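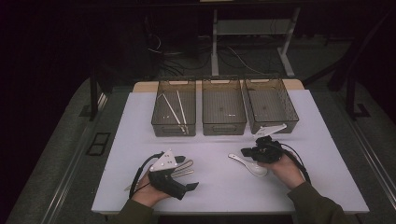 Three smoky-gray plastic baskets on a white tabletop.

Movmont Broadcast Spreader, One Season In

The Movmont is a walk-behind broadcast spreader for granular fertilizer, seed and pelletized lime. I bought it in March to replace a drop spreader that left stripes, and I have used it on two lawns: my own, which is flat, and a sloped rental lot with a drainage swale down the middle. Total area treated through September was 2,655 square feet at home and 1,592 at the rental per pass.

Assembly

The hopper and impeller come mounted. The handle, axle brace and control cable do not. The instructions call for tightening the handle bolts before fitting the cable, but the cable bracket shares the lower bolt, so the right side has to come loose again. Fit the bracket first. The cotter pins supplied were soft, and I replaced both with stainless ones from the hardware store.

Calibration

The rate dial runs from 1 to 30 with a click stop at each number. The chart on the hopper lists settings by product type and gives no pellet size, so treat it as a starting point. I weighed out fertilizer for a measured strip on the driveway, swept it up and weighed it again. At setting 12 the Movmont put down 93 percent of the target rate. Setting 13 was slightly over. I stayed at 12 and walked a little slower.

With fine seed the gate opens too far at the low end. Bermuda seed at setting 3 came out faster than I wanted, and I ended up cutting it with dry sand.

Spread pattern

Throw is wider to the right than to the left. The pattern lever below the hopper corrects most of this at a normal walking pace. Going uphill on the rental lot, the impeller slows with the wheels and the pattern narrows, so passes need to be closer together. The side shield works well along flower beds and the sidewalk – a few pellets still get over, and a broom takes care of them.

Compared with the Ralov

A neighbor lent me a Ralov of similar hopper size. The Ralov has air-filled tires and rolls more easily over rough ground. Its gate leaks when closed, enough to leave a burned patch if it is parked on grass while full. The Movmont gate closes tight. The Ralov agitator handled damp lime better; the Movmont bridged 2 times in one bag and had to be stirred with a stick.

Wear and cleaning

The gears are enclosed and have stayed clean. The axle has light rust where the paint rubbed off at the wheel hub. Rinse after every use and leave the gate open to dry.

Recommended for flat lawns using standard granular fertilizer. For slopes or a lot of lime, look at the Ralov and park it on concrete.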